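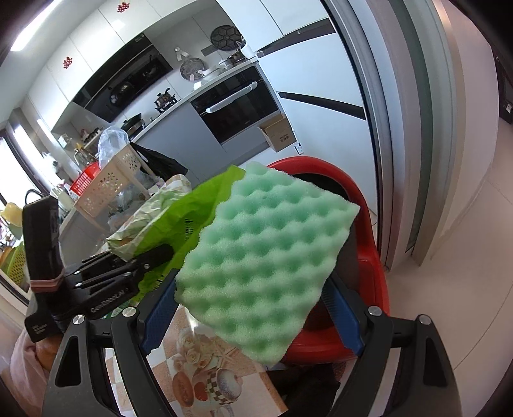 Grikstead's kitchen swap is back in July, and the sponge people are already at it. The swap table takes anything clean and usable from a home kitchen -- racks, baskets, jars, the chair you keep tripping over -- and last year the thing that went first was foam. Plain egg-crate foam, the bumpy kind, like the pale green square with the rows of rounded bumps. Cut to size it goes under a soap dish, in a drawer, in the bottom of a box of glasses. Jamila Miah, who runs the swap out of the Tikkanen hall, had 16 pieces on the table at opening and none by the time the coffee was ready.

Doors at 9 a.m. this time, an hour earlier than before. Parking behind the hall, not on Fiva Street, the neighbors have asked.

How it works, for anyone new. Bring up to 17 items. Get a paper ticket for each one. Tickets are good all day and you can hand them to a friend. No tickets, no problem, most small stuff is a dollar and the dollars go to the hall roof. Last year's swap moved 371 items and Miah is hoping to beat that, though she says the number includes a lot of lids.

Lids without a pot are out this year, by the way. Also out: nonstick pans with the coating coming off, knives not wrapped, anything electric with a taped cord. Bring food jars washed and with the labels soaked off if you can manage it. Baskets and shelf racks are very welcome, there is never enough of those and people ask for them all morning. Chairs ok if they stand straight.

On the foam. It should be clean and dry, new or nearly. Used dish sponges will be thrown away at the door, so please dont. "I had a lady bring me one out of the sink last time," Miah said. "Very nice lady. I still said no." Pieces smaller than a hand go in the offcuts box, free, take what you want.

New this year is a packing corner at the back, where you can wrap up breakables before you carry them home. Newspaper and string provided. Old towels wanted for this, drop them early. There will be a short demo at 10:30 on packing glasses so they make it across town, foam on the bottom, paper between, nothing heavy on top. Ilis Bakery is doing the rolls again and the coffee is by donation.

Drop-off is the evening before, 5 to 7, side entrance. The front will be locked. Big pieces should come then if at all posible, it gets tight in the hallway once the line starts. Anything left at closing goes to the thrift store on the hill unless you come back for it by 3.

Help is needed for setup and even more for sweeping up after -- 17 names on the list so far, room for more. Sign the sheet on the hall door or just turn up. Tables get put out at 7:30. Wear shoes you can stand in.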